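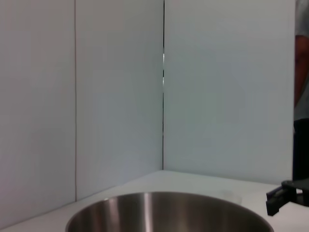
최종 수정: 2월, 오후 3시 24분 (수정자: 누하일라 샤우키)

포나리 공용 작업실 백색 작업대 구역 점검표 및 의견

점검: 시망 코르데이루
확인: 누하일라 샤우키
대상: 흰 작업대, 벽 패널, 스테인리스 볼과 소형 투명 물건
판정 기준: 적합 / 조치 필요 / 해당 없음

판정만 적고 의견란을 비워 두면 반려됩니다. 의견란에 '양호'라고만 써도 반려됩니다. 지난번에 전 항목 '양호'로 제출하신 분은 본인이 누군지 아실 겁니다.

1. 작업대

1-1. 상판에 긁힘, 들뜸, 변색이 없는가
판정: 적합
의견: 흰 상판을 고른 분의 용기를 점검 때마다 새로 존경하게 됩니다. 커피 한 방울도 사건 현장처럼 보입니다. 이번에는 사건 없음. 손바닥으로 전체를 쓸어 보았고 걸리는 곳도 없습니다.

1-2. 상판 위에 작업과 무관한 물건이 없는가
판정: 적합
의견: 큰 스테인리스 볼과 컵인지 뚜껑인지 모를 작은 투명한 물건 말고는 거의 비어 있습니다. 열쇠, 영수증, 먹다 만 귤이 없는 상판은 오랜만입니다.

1-3. 흔들림이 없는가
판정: 조치 필요
의견: 오른쪽 앞다리 쪽을 누르면 미세하게 기웁니다. 접은 종이를 받쳐 두는 방식은 '조치'로 인정하지 않습니다. 펴 보니 작년 점검표였습니다. 수평 조절 발을 돌려 맞춘 뒤 재점검하겠습니다.

1-4. 상판과 벽이 만나는 선에 부스러기가 끼어 있지 않은가
판정: 적합
의견: 마른 솔로 한 번, 젖은 행주로 한 번 닦았습니다. 밀가루 반죽을 하는 날에는 이 선부터 보시기 바랍니다. 거기서 굳은 반죽은 상판보다 오래 삽니다.

2. 벽 패널

2-1. 패널 표면이 깨끗한가
판정: 적합
의견: 무광이라 번들거리지 않아 좋습니다. 왼쪽 패널이 오른쪽보다 조금 더 누렇고 회색빛으로 보인다는 민원이 있었는데, 제 눈에는 음영 차이입니다. 흰 종이를 양쪽에 대 보았더니 종이도 똑같이 달라 보였습니다. 민원은 종결합니다.

2-2. 이음매가 벌어지지 않았는가
판정: 조치 필요
의견: 모서리 이음매의 중간보다 조금 위쪽에서 빛이 가늘게 샙니다. 틈이 좁아 당장 위험하지는 않지만, 빛이 들어오는 곳으로는 가루도 들어갑니다. 관리 담당 그레디느에 틈 메움을 신청했고 접수 번호는 324입니다. 그동안 테이프를 붙이지 말아 주십시오. 테이프를 떼어 낸 자국은 별도의 점검 항목이 됩니다.

2-3. 왼쪽 패널과 가운데 패널 사이 이음매
판정: 적합
의견: 가는 선이 어둡게 보여서 때로 오해받는 일이 많습니다. 때가 아니라 이음매입니다. 철수세미로 문지르신 분의 성실함은 높이 사지만 다시는 그러지 마십시오.

3. 스테인리스 볼

3-1. 테두리에 날카로운 부분이나 찌그러짐이 없는가
판정: 적합
의견: 얇게 말린 테두리를 장갑 없이 한 바퀴 짚어 보았고, 점검자는 무사합니다. 말린 부분 안쪽에 물이 고이기 쉬우니 닦은 뒤에는 엎어서 말리십시오.

3-2. 안쪽 면에 얼룩, 녹, 잔여물이 없는가
판정: 적합
의견: 결이 있는 금속이라 주변이 흐릿하게 비칩니다. 회색과 갈색이 어른거린다고 전부 얼룩은 아닙니다. 고개를 움직여 보아 같이 움직이면 반사이고, 그대로 있으면 설거지감입니다. 안벽의 밝은 세로줄도 빛이 맺힌 것이니 긁어내려 애쓰지 마십시오.

3-3. 놓인 위치가 안전한가
판정: 조치 필요
의견: 볼을 쓰지 않을 때는 상판 앞 가장자리에서 한 뼘 이상 안쪽에 두기로 했는데, 이 규칙을 아는 사람이 저와 샤우키 씨뿐인 듯합니다. 볼이 바닥에 떨어지는 소리는 옆 건물 에스테베스 사무실까지 들립니다. 항의 전화로 확인된 사실입니다.

4. 소형 투명 물건

4-1. 깨짐, 금, 뿌연 막이 없는가
판정: 적합
의견: 금 간 곳 없음. 다만 점검하려면 우선 찾아야 합니다. 흰 상판 위의 투명한 물건은 위장술에 가깝고, 상판 가운데쯤 있는 것을 한참 만에 알아보았습니다.

4-2. 눈에 띄는 표시가 되어 있는가
판정: 조치 필요
의견: 테두리에 색 스티커를 붙이자고 세 번째 건의합니다. 두 번째 건의에 대한 답변은 '잘 보고 다니세요'였습니다.

5. 사용자 안전

5-1. 작업대 옆으로 사람이 지나갈 공간이 있는가
판정: 적합
의견: 오른쪽 패널 끝에 사람이 서 있어도 손이 작업대에 걸리지 않습니다. 가방은 예외입니다. 가방은 벗고 들어오십시오.

5-2. 바닥 통로 폭이 700mm 이상인가
판정: 적합
의견: 줄자로 쟀습니다. 보폭으로 재신 지난 기록은 삭제했습니다.

5-3. 세척제 보관
판정: 해당 없음
의견: 니르카르드 선반으로 옮겼으므로 그쪽 점검표에 적습니다. 양쪽에 다 적으면 양쪽 다 안 봅니다.

확인자 의견 (샤우키)
1-3은 발 높이를 맞추고 나서 사용해 주세요. 2-2는 그레디느 회신을 기다리는 중입니다. 3-3은 상판에 표시선을 긋자는 제안이 있었으나 흰 상판에 선을 긋는 순간 1-1이 부적합이 되므로 보류합니다. 4-2는 검토했습니다. 스티커 사 두었습니다. 코르데이루 씨는 네 번째 건의서를 쓰지 않으셔도 됩니다.

다음 점검 때 가져올 것: 줄자, 마른 솔, 흰 종이 5장, 파란 펜. 연필로 쓴 판정은 받지 않습니다.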